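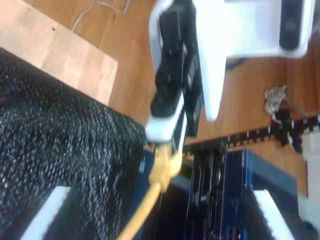
Field and Dugout Safety Checklist, Kuvgate Park, Diamond 2

Walked on Tue 27 October by Noura Issa, with Dima Chidiac holding the clipboard and offering opinions. Fall league is still playing, so anything marked FIX gets done before the next home game. Anything marked WATCH gets looked at again in April, when we all pretend to be surprised by it.

INFIELD

Base anchors seated and flush: OK
First and third are solid. Second wiggles a little if you kick it, and Dima kicked it more than the procedure calls for.

Pitching rubber level, no exposed edge: FIX
The front edge is showing. The hole in front of it has been dug by every right-hander in the league and could now hold a casserole. Pack with clay, tamp, water, tamp again. Please don't fill it with infield mix. We did that last year and it lasted until the second inning.

Home plate and batter's boxes: OK
Left-hand box is in beautiful shape. We don't have many lefties.

Lip between infield dirt and grass: WATCH
Building up behind shortstop. Ground balls hit it and go for the chin. The Comis shortstop has mentioned this to us in some detail.

OUTFIELD

Holes, ruts, sprinkler heads: FIX
One sprinkler head in right center is sitting proud of the grass. Cone it for practices and lower it before a game. The outfielders know where it is, but visiting outfielders don't, and that is not the kind of home-field advantage we want.

Warning track clear and visible: WATCH
Visible if you already know about it. Weeds along the left-field side have started their own warning track.

Fence panels, ties and caps: FIX
Missing 4 ties along the bottom in left. The fabric curls up there and will take a cleat or a shin. The yellow cap on the top rail is cracked near the foul pole. Turn it so the crack faces away from the players, or better, replace it.

BACKSTOP AND DUGOUTS

Backstop netting, no holes bigger than a ball: OK
Patched by the Younis parents over the summer. The knots are ugly and they hold.

Dugout screens: FIX
The third-base screen has come loose at the end where everybody leans. It says DO NOT LEAN on it. It has been leaned on.

Bench bolts and splinters: OK
Sanded in April. One bolt tightened while we were there.

Bat rack and helmet storage: WATCH
The rack is fine. Helmets were in a pile behind it. We checked the ones we could reach and pulled 2 with cracked shells. They are in the shed with tape across them. Tape does not mean "repaired." It means leave it alone.

BULLPEN

Separation from foul territory: FIX
There's a bucket. Nerniria has a proper low fence and a gate, and their manager will bring it up if you stand near him long enough. Until we get one, a player with a glove stands between the catcher and the field whenever a game is on.

Bullpen mounds: OK
Better than the real one. Make of that what you like.

FIRST AID AND EMERGENCY

Kit stocked and in the first-base dugout: FIX
The kit was in the dugout. Stock was 3 cold packs, a great many tiny bandages and a granola bar. Needs gloves, gauze and elastic wrap.

Gate open for ambulance access: OK
Opened on the first try. The chain was off and the key was on its hook. Dima would like it noted that he put the hook up.

Lightning rule posted: OK
Wait 30 minutes after the last thunder, then start again if it thunders again. Umpires decide, and coaches may stop asking.

SIGNED OFF

Noura Issa: safe to practice, not to play until the FIX items are closed.
Dima Chidiac: agreed – though he would still like someone to look at second base.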